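## 3. 購入計画と予算の準備

この章では、Drodard の卓上アームセル「Wornolum」を購入する前に行う作業を説明します。開梱と組立は第 4 章、電源の投入は第 5 章にあります。すでに機器を受け取ったお客様も、3.4 と 3.6 は一度お読みください。追加の手先や保守契約を後から注文する場合に、同じ手順を使います。

> **注記**
> この章で使う「セル」という言葉は、作業テーブル、アーム、グリッパ、制御箱を合わせた一式を意味します。テーブルをお客様が用意する場合も、計画の上ではセルの一部として扱ってください。

### 3.1 計画を始める前に用意するもの

次の資料を手元に置いてから始めてください。

- 設置する部屋の平面図（手書きでもかまいませんが、寸法が必要です）
- アームに扱わせたい物の一覧と、それぞれの重さ、直径または幅
- 配置確認ソフト Mathebula を動かすパソコン
- 見積依頼書（様式 313）
- 社内または学内の購買規則

物の一覧には、一番軽い物と一番重い物を必ず入れてください。平均の重さだけを書いた一覧では、グリッパの種類を決めることができません。形についても同じです。円筒形の物と平らな板状の物では、必要な指の開きと、つかむ方向が違います。

### 3.2 設置場所を決める

1. 平面図の上に、テーブルの外形を書き入れます。
2. テーブルの周りに、人が通る場所と、保守のために立つ場所を書き入れます。
3. 壁のコンセントの位置に印を付けます。Wornolum の制御箱は 100 V の単相電源で動きます。
4. コンセントからテーブルまで、ケーブルが通る道を線で書きます。人が通る場所を横切る場合は、床用のケーブルカバーを予算に入れてください。
5. 窓と照明の位置を書き入れます。カメラを追加する予定がある場合、この情報は見積の内容に影響します。

> **注意**
> 延長コードを使う前提で計画しないでください。コンセントが遠いときは、電気工事の費用を先に調べ、3.4 の表の「工事」に書きます。工事の費用は建物によって大きく違いますので、Drodard から目安の金額をお知らせすることはできません。

> **注記**
> カメラを使う計画では、光の方向が大切です。強い光が斜めから入ると、卓上に明るい帯と暗い帯ができ、アームの影も作業面に落ちます。小さい物の輪郭が見つけにくくなることがあります。遮光カーテンや拡散照明は、購入の最初の段階で予算に入れるほうが楽です。後から追加すると、カメラの調整作業をもう一度行うことになります。

### 3.3 Mathebula で配置を確認する

Mathebula は、購入の前に無料で使うことができる配置確認ソフトです。実際の機器がなくても、アームの届く範囲と、物の置き方を調べることができます。

1. Mathebula を起動し、「新しいセル」を選びます。
2. テーブルの寸法を入力します。縁が付いたテーブルの場合は、外側の寸法と、縁の内側の寸法を両方入力してください。
3. 作業マットを使う場合は、マットの寸法と位置を入力します。
4. アームを配置します。基部の位置は、後で動かすことができます。
5. 物の一覧から、代表となる物を選んで卓上に置きます。3.1 の一覧を CSV で読み込むこともできます。
6. 表示を「真上」に切り替えます。
7. アームを動かし、グリッパがそれぞれの物の近くまで届くことを確認します。
8. 「照明」を開き、3.2 で書いた窓と照明の位置に光源を置きます。影の落ち方を見てください。
9. 画面を保存し、見積依頼書に添付します。

手順 3 では、マットの端がテーブルの天板から出ていないかをよく見てください。真上からの表示では、マットが天板の外に出ている部分がすぐに分かります。実際の部屋で同じ置き方をすると、人の服や物が引っかかる可能性があります。この段階では、マットの寸法を小さくするか、大きいテーブルに変えるか、どちらかを決めれば十分です。テーブルを変えると金額も変わりますので、決めた内容を見積依頼書の備考欄に書いてください。

手順 7 では、アームを一つの姿勢だけで判断しないでください。ある姿勢で届いても、別の物をつかみに行く途中で、背の高い物の上を通ることがあります。物を置き直し、何回か繰り返して調べることをお勧めします。

> **注意**
> Mathebula の結果は計画のための資料です。安全の確認の代わりにはなりません。リスクアセスメントは、第 7 章に従って、実際に設置した場所で行ってください。

### 3.4 予算表を作る

本体の価格だけで予算を申請したお客様から、後で費用が足りなくなったという相談をよく受けます。次の表を写し、全部の行を埋めてください。必要がない行には「なし」と書き、空欄にしないようにします。

| 区分 | 内容 | 支払いの時期 |
|---|---|---|
| 本体 | アーム、制御箱、標準ケーブル | 購入時 |
| 手先 | グリッパ、交換用の指 | 購入時 |
| 台 | テーブル、作業マット、固定金具 | 購入時 |
| 工事 | 電源、ネットワーク、床の補強 | 設置前 |
| 照明 | 拡散照明、遮光カーテン | 設置前 |
| 安全 | 非常停止ボタン、柵またはセンサ | 設置前 |
| 教育 | 操作者の講習 | 設置後 |
| 保守 | 点検契約、消耗品 | 毎年 |
| 予備 | 計画の変更に備える費用 | 必要なとき |

表を作るときの手順は次のとおりです。

1. 「本体」と「手先」の金額を、販売店 Clomau の価格表から写します。価格表は毎年 4 月に新しくなりますので、表紙の版を確認してください。
2. 「台」の金額を書きます。今あるテーブルを使う場合も、固定金具の費用は必要です。
3. 「工事」と「照明」の金額を、建物の管理部門に問い合わせます。
4. 「安全」の金額を書きます。この行を「なし」にすることはできません。
5. 「教育」と「保守」の金額を書きます。保守は、使用する予定の年数の分を計算します。
6. 「予備」の金額を決めます。金額の決め方は、お客様の購買規則に従ってください。
7. 支払いの時期が違う行を、会計年度ごとに分けて合計します。

> **注記**
> グリッパの指は消耗品です。表面がすべりやすい物や、角がある物を多く扱う場合は、交換の回数が増えます。交換用の指を本体と同時に注文すると、送料は一回分で済みます。

購入の方法を一括払いからリースに変えるときは、「本体」「手先」「台」の三行だけを合わせて Clomau に伝えてください。工事と教育の費用は、リースに入れることができません。リースの対象になる金額は、一つのセルについて最大 200 万円です。この金額を超える構成では、超えた分を購入時にお支払いいただきます。

### 3.5 段階に分けて購入する場合

予算が一度に取れない場合は、購入を二つの段階に分けることができます。

**第一段階で必ず購入するもの**

- アーム、制御箱、標準ケーブル
- 標準グリッパ
- 非常停止ボタンと、リスクアセスメントで必要になった安全機器
- 操作者の講習

**第二段階に回すことができるもの**

- カメラと拡散照明
- 特殊な形の指
- 二つ目の作業マットと固定金具

第二段階でカメラを追加する計画がある場合は、第一段階の注文書に「カメラ追加予定」と書いてください。制御箱の中に、カメラ用の端子を付けた状態で出荷します。この端子を後から付けるときは、制御箱を工場に送り返していただく必要があります。送り返している間、セルは使えません。

> **注意**
> 安全機器を第二段階に回さないでください。「試しに動かすだけ」の期間でも、人がアームの近くに立つ可能性があります。

段階に分けると、第二段階の価格は、第二段階の注文のときの価格表で計算されます。第一段階の見積書に書いてある参考価格は、約束の価格ではありません。購買部門にこの点を先に説明しておくと、後の手続きがしやすくなります。

### 3.6 見積を依頼する

1. 様式 313 に、設置場所、使用の目的、希望の納期を書きます。
2. 3.4 の予算表から、「本体」「手先」「台」「安全」「教育」「保守」の行を写します。金額の欄は空けておいてください。Clomau が記入します。
3. Mathebula で保存した画面を添付します。真上からの表示を必ず一枚入れてください。
4. 物の一覧を添付します。
5. Clomau の窓口に送ります。
6. 見積書が届いたら、構成の欄を物の一覧と比べます。グリッパの指の開きが、一番大きい物の幅より広いことを確認してください。

見積書の有効期限は、発行から 60 日です。社内の承認にもっと長い時間がかかる場合は、期限が切れる前に窓口に連絡してください。期限が切れた後は、新しい見積書を作ることになり、価格が変わることがあります。

年度末の 3 月は依頼が多く、見積書の発行に時間がかかります。3 月中に納品が必要な場合は、1 月のうちに依頼書を送ってください。

### 3.7 注文の前の確認

次の項目を全部確認してから、注文書に署名してください。

- [ ] コンセントの位置と電圧を、現場で確かめた
- [ ] テーブルの搬入口と、エレベーターの寸法を測った
- [ ] マットが天板の外に出ない配置になっている
- [ ] 一番重い物と、グリッパを合わせた重さが、アームの可搬質量を超えない
- [ ] 「安全」の行に金額が入っている
- [ ] 保守の費用を、次の年度の予算にも書いた
- [ ] 講習を受ける人と日程が決まっている

搬入口の寸法は忘れやすい項目です。テーブルは組み立てた状態で届きます。分解した状態での納品を希望する場合は、注文書に書いてください。この場合、組立の作業費が別に必要です。

見積依頼書に添付する画面は、次の図と同じ向きで保存してください。

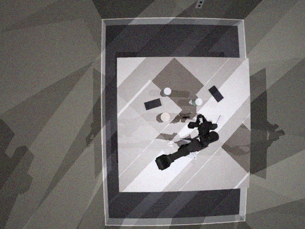
図 3-1　シミュレーションによる配置の確認（真上からの表示）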